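Notebook, February - left hand, head camera vs wrist camera

Carried over from last entry: the grasp policy was tuned on the head view only, and Fitriani wanted a like-for-like run with the wrist stream added before we touch the finger gains again. Same table layout throughout, same left hand (Vatex, stock fingertips), same Jugah controller. Right hand parked low and to the right, not commanded.

Task: pick up the pumpkin on the left, place it on the lavender dish, release, retract. The second pumpkin and the teal mug stay where they are. They count as obstacles in the planner and nothing else.

Config A: head camera only, fixed exposure.
Config B: head camera plus wrist camera, wrist stream cropped to the lower right half, auto exposure off.

Run length was 30 attempts each. A lost one attempt to a controller restart, so 29 are scored there. I did not top it up to 30 because the restart also cleared the joint temperature estimate and I would rather have a short set than a mixed one. Log for the wrist stream alone is 2,034 frames after dropping the duplicates.

Timing first. Head stream arrives steady. Wrist stream was late by more than 100 ms for the first few attempts, traced to the Bedovent capture box buffering frames when both inputs are open. Setting its queue depth to one fixed it. The setting does not survive a power cycle. Put it in the startup script, not in the GUI.

Pre-grasp pose notes. The hand comes in from the left and over the top. Index finger goes across the top of the pumpkin, a second finger goes under, thumb closes low. With config A the approach stalls at the point where the hand covers the left side of the pumpkin. The detector still returns a center, but it shifts to the right, toward the part that is still showing, and the palm follows it. The result is a grasp that is too far toward the dish. Contact still happens, but the lower finger arrives late and pushes before it lifts.
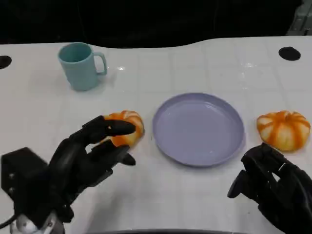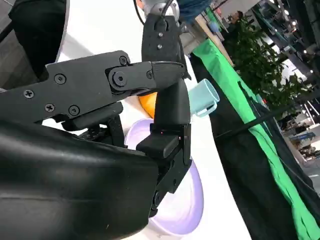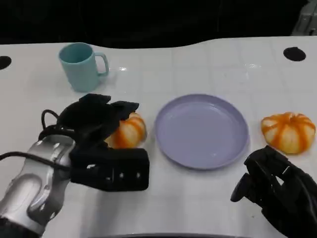
First and third are head camera, second is wrist.

Finn Engelhardt
Test engineer, manipulation bench

Occlusion is the whole problem with A and it is visible in the third frame: right half of the left pumpkin only, hand over and in front of it. The mask shrinks, the centroid walks. In the first frame the index finger is across the top and the orange and cream ribs still give enough edge on either side of it for the detector to hold on. So the bad stretch is on the way in, before the fingers close.

Wrist view has the opposite fault. The shell and the linkage plate take the left and lower part of the image and the finger drops straight through the middle, so what is left of anything orange is a curved slice. I had assumed the wrist camera would see the object best when close. It sees the finger best. What it does see well from that angle is the dish rim, and that is a clean oval the fitter likes. Fitriani's suggestion, which I now agree with, is to stop asking the wrist stream for the object and ask it for the place target.

Background in the wrist view is also a nuisance. Beyond the table there is green cloth, a potted plant, then the hall with its shelving and bright ceiling lights. Head view has a near-black background past the far edge and segments with no effort. Wrist stream needs the crop. Without it the exposure chased the ceiling lights and the lavender washed out to white on a white table. Crop as used in B is a guess. Should be computed from arm pose.

Scores, by eye, both of us marking separately and then comparing:

A - grasp offset toward the dish on most attempts. Lift usually completes. Place is fine once the pumpkin is up, as the head camera has a clear line to the dish.

B - grasp offset the same as A for the first part of the set, because the fusion was weighting the wrist detection on confidence and the confidence was high for the wrong reason (it locked onto the slice). After I capped the wrist weight during approach, offset came down. Place was more repeatable than A through the whole set.

We disagreed on four attempts. Fitriani scored them as failures because the lower finger touched the table before the object. I had them as passes. Settled on her rule: table contact first is a failure. Old sheets from January use my rule and should not be compared with these.

Smaller items

The two dark holes at the back of the table come up as candidate objects in the head view if the minimum saturation is turned down. Masked by position. The mask is in table coordinates, so it will be wrong if anyone shifts the base.

Glare on the table surface moves the mug handle estimate slightly between frames. No effect on this task. Will matter when we start on handles.

Cable on the left side: the loop is generous enough for the approach angle used here. Not checked for wrist roll past the current limit. Do not raise the limit until it is.

Head view shows a few smudges on the table. Wiped it between sets with a dry cloth, which moved them around. Need proper cleaner.

Finger closing order (index, lower, thumb) left alone for both configs. Jugah has a simultaneous mode that I have not tried with the ribbed object. I expect the thumb to catch on a rib, but that is an expectation.

Next

- Freeze the object estimate once the visible mask drops under a threshold and finish the approach on arm odometry. Threshold to be picked from the config A logs.
- Wrist stream for dish only, crop from pose.
- Repeat B at 30 with the weight cap on from the first attempt.
- Swap left and right pumpkins. The one on the right looks slightly larger in the head view and I have not put calipers on either.
- Fitriani to write up the scoring rule and pin it to the top of the sheet.

Gains unchanged at end of session. Config files saved under both names, A and B, with the queue depth note in the header.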